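4.2 Outdoor camera trials

We compared two onboard cameras, Dirkex and Kosto, on one mobile base running the Tiwari path controller. Both recorded at 8 frames per second with fixed exposure. The test route was a narrow asphalt road without lane markings, so the controller had only the pavement edges to follow.
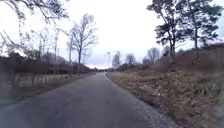 4.3 Edge detection

Edges were labeled by hand in 913 frames. Leaf litter and faded grass beside the pavement gave weaker contrast than bare gravel. 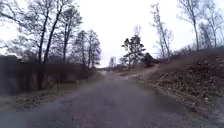
Figure 6. Narrow path rising to a low crest, embankment at right.

Blur near the bottom of the image led us to drop the lowest rows before fitting.

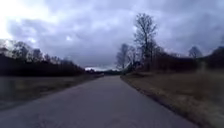
Figure 7. Straight section under heavy cloud.

Bright sky was masked with the Cadano filter at a threshold of 800.
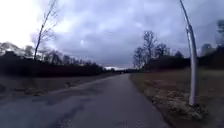 Kosto lost the left edge in 3 runs, and Dirkex in none. Labels were checked by Trilok Nishad.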